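3.2 Materials and Setting

The packing study looked at how small confectionery items are sorted and boxed for gifts. Work took place on a black tabletop with a marble-like pattern, chosen from the Drusada range. The surface was cleared and wiped between trials – a step set out in the protocol prepared by Tavion Gallagher.

Round items were presented in a clear tray, with colors mixed in no fixed order. Boxes were supplied by Rukesska and came in a single style. Each session consisted of 50 trials, and 13 sessions were completed after the pilot work in February.
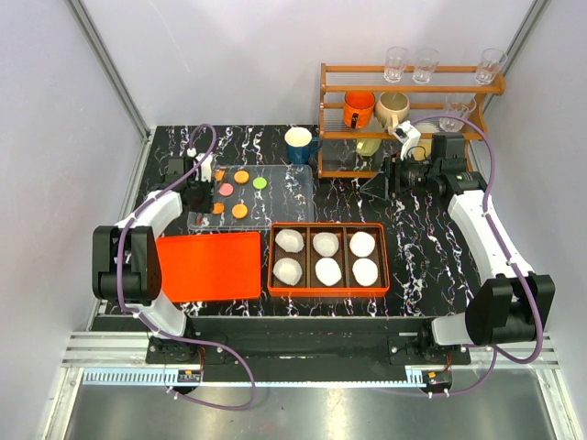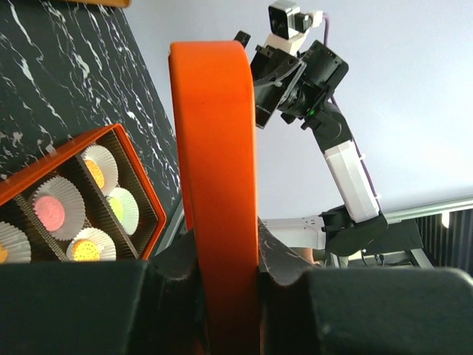

Figure 2. Packing materials on the marble-patterned tabletop: round discs in a clear tray (first view) and an open orange box (second view).

A trial was scored as complete when every item had been placed and the box was closed. Items that landed on their edge were counted as placed, provided that they did not prevent closing. Damaged boxes were replaced before the next trial and recorded separately. Two raters scored each session on their own, using the Yau checklist, and differences were settled by discussion. Trials with missing records were left out of the analysis in Section 4 – these are listed by session in the appendix.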